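From: Rin Hirose
To: handheld-data list
Date: Thu 23 April
Subject: Re: dropping the start and end of each recording

İlker Yüksel wrote:

> Rin, two questions about the trimming result you mentioned on the call.
>
> First, when you say the trimmed set did better, was it the same number of recordings, or did you throw whole ones away as well? We have 2742 recordings from the Travbridge rooms and I don't want to lose any if the gain comes from something else.
>
> Second, how do you decide where the task starts? Genji did ours by eye and it took him most of a month. If there is a rule that works I would like to have it before we begin the next round in July.
>
> İlker

Hello İlker, and all,

Same number of recordings. We kept every one and only cut frames from the two ends. I should have said so on the call. The longer answer is below, because Renji asked for more or less the same thing.

1. What we compared

We trained the same policy twice on the same recordings of the cup and tray task. The first run used each recording from the moment the operator pressed the button to the moment they pressed it again. The second used only the part between the first and last frames we count as work. Same seed, same number of steps, same learning rate. We then ran each policy 100 times on the arm, with the cup starting from a marked grid so that both met the same positions.

The untrimmed policy had a habit we had all seen and put down to bad calibration. It would set off, stop short of the cup, tilt upwards and wait. Some runs recovered and some stayed there until the time limit. With the trimmed data we did not see the upward tilt in any of the 100 runs. The ordinary failures were still there: cups knocked over, cups gripped by the rim and dropped. Those looked much the same in both sets, so I would not claim that trimming helps with grasping.

2. Why the ends matter

When people pick up the gripper or put it down, they hold it any way that is comfortable. The camera gets the ceiling, the lights, the far side of the room and whoever is standing nearby. The jaws are not near anything. The tracker still gives a pose, though, and the pose goes into training with everything else. A policy given many frames like that learns that doing very little with the camera pointing up is a reasonable thing to do.

A frame with this sort of view is one I would leave out. The ceiling lights take up a good part of it, the jaw has nothing between its flanks, and there is a face at the top corner that has to be pixelated in any case.
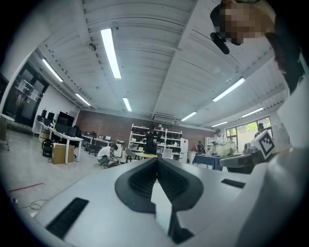
3. The rule for cutting

We tried three things, and the simplest did best.

Speed alone was no good. People pause in the middle of a task, and a speed rule cuts there too.

A small classifier trained on hand labels worked, but it had to be labelled again for each room. Noboru tried the one from Udov on the Stevville recordings and it called half the windows "start of task".

What we use now is the height and tilt of the camera together. From the front of the recording, drop frames until the camera has pointed below the horizontal for 10 frames in a row. Do the same backwards from the end. Never cut in the middle. It needs only the pose track, so it runs without opening the video at all.

It goes wrong on tasks where the work is above the operator's head. For the shelf task we marked the ends by hand. If a recording never meets the condition, the script writes its name to a list and leaves it alone. Please do read that list. Two of ours had the tracker upside down from start to finish, and we would have trained on them otherwise.

4. What I am not sure of

This is one task and one type of gripper. The grid was the same for both policies, but the runs were done on different days. Renji thinks part of the difference may be that the trimmed set is smaller in frames, so the same number of steps goes over the useful part more often. That is fair. I have queued a third run with random frames removed to match the size. It will go on the Dijkstra machine when Noboru's job is finished, and I will post the result whichever way it comes out.

5. For your set

İlker, I would run the script on a copy of yours and compare its cuts with the ones Genji made by eye. If they mostly agree, you can save him the work in July. If they don't, please send me a few of the recordings where they differ, as I have no hand-cut set of that size to check against.

Genji, did you keep your cut points as frame numbers or as times? The script writes frame numbers, counted from zero.

Rin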